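Trotodo añade turnos de cuidado y lista de comidas compartida a su agenda familiar

La aplicación de organización doméstica Trotodo ha publicado la versión de julio, que incorpora un módulo de turnos de cuidado infantil y una lista de comidas semanal editable por todos los adultos del hogar. La actualización se distribuye por fases desde el martes y no modifica el precio de la suscripción familiar.

El módulo de turnos divide el día en franjas de duración variable. Cada franja admite un responsable principal y un suplente, y queda registrada en el calendario común con un código de color por adulto. Si el responsable marca la franja como no disponible, el sistema la traslada al suplente y envía un aviso a ambos. Cuando no hay suplente asignado, la franja pasa al estado «pendiente» y permanece en la parte superior de la pantalla hasta que alguien la acepta.

Según Eero Mustonen, responsable de producto, la función se diseñó para periodos en los que uno de los progenitores reduce temporalmente su actividad en casa, por ejemplo en las últimas semanas de un embarazo o durante una convalecencia. «El calendario anterior permitía apuntar una cita médica, pero no decir quién recogía a los niños ese día. Las familias lo resolvían con mensajes fuera de la aplicación», señala.

La lista de comidas se organiza en almuerzos y cenas, con un campo para la persona que cocina y otro para los ingredientes. Los platos repetidos pueden guardarse como plantilla – el límite es de 600 por hogar – y copiarse a otra semana sin volver a introducir los datos. Los ingredientes se agrupan en una lista de la compra única, ordenada por secciones. La suma de cantidades solo funciona si todas las entradas usan la misma unidad; en caso contrario, el producto aparece en líneas separadas.
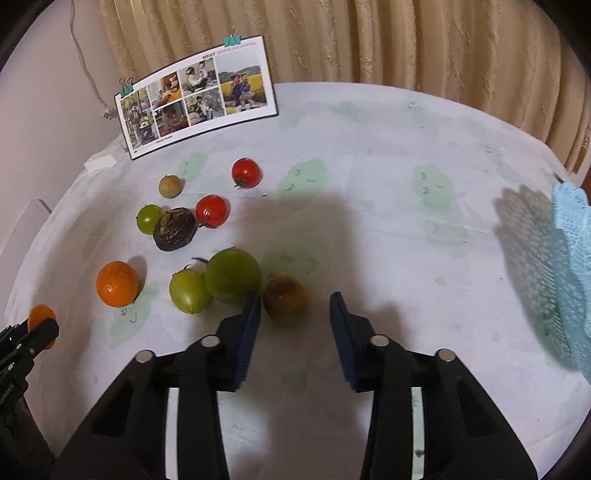

¿Puede un familiar que no vive en el hogar aceptar un turno de cuidado?
Los abuelos u otros familiares pueden aceptar turnos si un adulto titular les envía una invitación de colaborador, que da acceso al calendario de cuidados pero no a la lista de comidas ni a las notas privadas.

El desarrollo se apoyó en una prueba con 1683 hogares, todos ellos usuarios previos de la aplicación. Celeste Godinho, que coordinó el análisis, indica que la petición más frecuente fue la de intercambiar franjas sin pasar por el menú de edición. La versión publicada permite hacerlo arrastrando una franja sobre otra, siempre que ambas pertenezcan a la misma semana. Los intercambios entre semanas distintas siguen requiriendo la edición manual de las dos entradas.

La prueba detectó además un fallo en los avisos nocturnos. Los recordatorios programados después de medianoche se asignaban al día anterior y, en algunos teléfonos, se mostraban como vencidos. El error está corregido, aunque los recordatorios creados con versiones antiguas deben abrirse y guardarse de nuevo para que adopten el formato actual.

La aplicación mantiene la compatibilidad con los calendarios externos de solo lectura. La sincronización bidireccional, anunciada en la hoja de ruta anterior, se aplaza. Reijo Heiskanen, encargado de la parte técnica, atribuye el retraso a la gestión de las entradas recurrentes: al modificar una sola repetición desde un calendario externo, se duplicaba la serie completa. No hay fecha para su publicación.

En cuanto a la privacidad, los nombres de los menores pueden sustituirse por iniciales en todas las pantallas y en las notificaciones. El historial de turnos se conserva durante 17 semanas y después se elimina de forma automática – el plazo no es configurable. Los titulares pueden exportarlo antes en un archivo de texto desde el apartado de ajustes.

La versión de julio está disponible en español, portugués y finés. Los hogares con la modalidad gratuita pueden utilizar el módulo de turnos con un máximo de 2 adultos y sin colaboradores externos. La lista de comidas no tiene restricciones en esa modalidad, salvo el guardado de plantillas, reservado a los suscriptores.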